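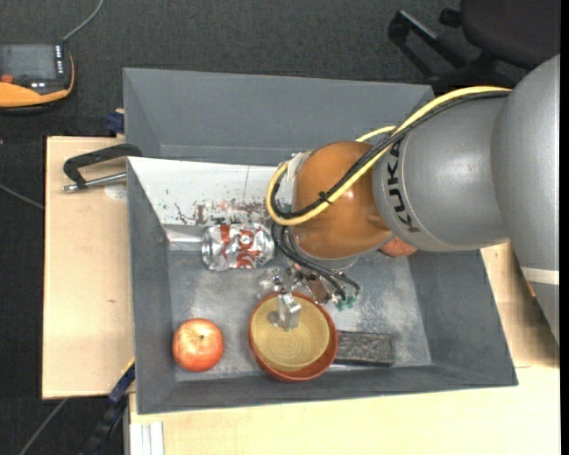
*Figure 4-1. Gray bin with sloping walls, viewed from above.*

## 4. Setting up label printing for storage bins

Use this section to connect the Skernetti label printer to Dreltenel Inventory and print the first set of bin labels. You need an administrator login and one full roll of labels. If bins have not been entered yet, finish Section 3 first.

### 4.1 Load the roll

1. Switch the printer off and unplug the power cord.
2. Press both side tabs and lift the cover.
3. Place the roll on the spindle with the printed side of the core facing left.
4. Pull the end of the roll under the guide bar until it extends past the tear edge.
5. Slide the guides in until they touch the roll. Do not squeeze it.
6. Close the cover. Both tabs should click.

**Caution:** The print head stays hot after use. Wait until the status light has gone out before you reach inside.

### 4.2 Connect the printer

1. Plug in the power cord and the network cable, then switch the printer on.
2. Wait for the status light to turn solid green.
3. Hold down **Feed** until a test label prints. The printer's network address is on the second line.
4. In Dreltenel, open **Settings > Devices > Add printer**.
5. Type the address from the test label and select **Connect**.
6. Give the printer a name that includes its location, such as `Orkow-Receiving`.

If the message "Device not found" appears, check that the printer and the computer are on the same network. Error 377 means the address is already used by another printer in the list. Delete the old entry and repeat steps 4 and 5.

### 4.3 Choose a label layout

Open **Labels > Layouts** and select one of these:

| Layout | Prints | Use for |
|---|---|---|
| Short | Bin number only | Small drawers |
| Standard | Bin number and barcode | Most bins |
| Long | Bin number, barcode, item name | Bulk storage |

Item names longer than 28 characters are shortened on the Long layout. The full name is still kept in the item record.

### 4.4 Print and attach

1. Go to **Bins** and filter by site. The Cisternas site is listed under its old code, C-79, until the next update.
2. Check the box beside each bin you want to label.
3. Select **Print**, then **Print one** to check the alignment.
4. If the barcode runs off the label, go to **Settings > Alignment** and move it one step at a time.
5. Select **Print all**.
6. Wipe the outside of each bin and let it dry before applying the label.
7. Scan the label with the handheld scanner. The bin record should open.

**Note:** Stick labels on a flat part of the outside wall. Labels placed across a corner or a fold do not scan reliably.

**Note:** Reprinting a label does not change the bin number. If a bin is retired, mark it *Inactive*. Do not reuse its number.

Roll part number for reorders: 884. Section revised October 2020, D. Vasylenko.

Continue to Section 5, *Handheld scanners*.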